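Ticket 511: tabletop finish, Clillbridge break room
Status: open
Reported: sticky feel after cleaning, pale patch near the middle.

14:10 Wiped with damp cloth, then dried. No change in feel.
14:40 Turned off ceiling light 19. Patch went away. Logged as glare, no finish damage.

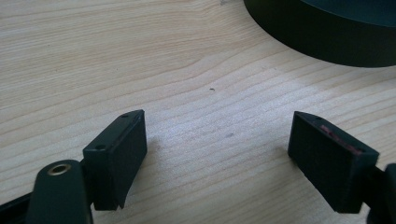
15:05 Grain lines run unbroken through that area. Sticky feel still open. Suspect residue from the Vurkutell spray. Asked Flasville for the data sheet.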